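**Prazo para contestar a cobrança de condomínio – assembleia sem quórum**

**Prulari**

Solicito esclarecimento quanto à validade de deliberação tomada em assembleia ordinária do edifício em que resido. A taxa mensal foi majorada em 146 reais, com a presença de apenas 6 condôminos. A ata foi enviada por correio eletrônico em fevereiro.
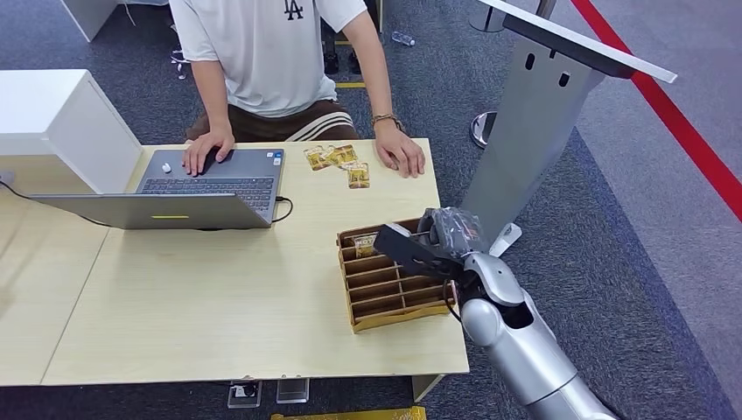 *Mão apoiada no computador portátil*

Cabe impugnação?

**Hestby**

Recomenda-se verificar, primeiramente, a convenção. Em segunda convocação, a maioria dos presentes costuma ser suficiente, salvo quórum especial – o que exclui boa parte das nulidades alegadas. Solicite por escrito a lista de presença e o edital.

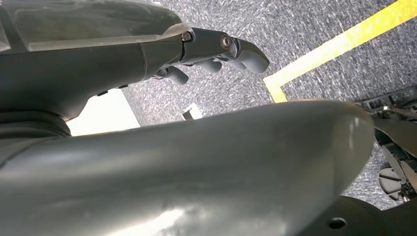

Convém igualmente manter o pagamento em dia enquanto se discute a matéria, com ressalva expressa.

**Yan**

No meu prédio a resposta da administradora demorou cerca de 5 semanas. Guarde os protocolos.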